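Ticket 3806
Subject: Produce stand, crates sliding forward
Opened by: Kaede Kudo
Assigned to: Shigeru Imai
Priority: 2
Status: Open

Kaede Kudo, Sat 17 January
The upper middle crate on the wooden veg stand creeps forward during the day. It's the one with the pumpkins and squash, so it's also the heaviest. The carrot and lettuce crate next to it stays put. I pushed it back at opening and by lunch it was over the front lip again.
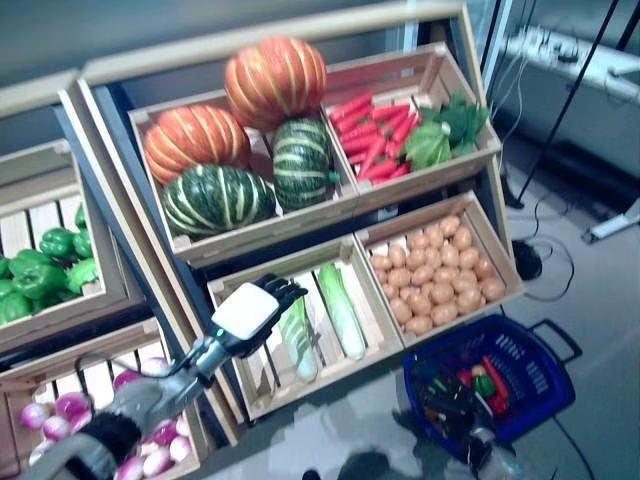 Shigeru Imai
Checked the shelf with a level. The upper step drops toward the front by 10 mm. Tightened the screws under it, no change. Please move one pumpkin down to the potato crate for now and see if it still slides.

Kaede Kudo
Moved it. Slides less, but it still slides.

Shigeru Imai
Then it's the shelf support. Ordered a replacement from Drarberg, part 141, due in February. Will put rubber strips under the upper crates until it comes. Leaving this open.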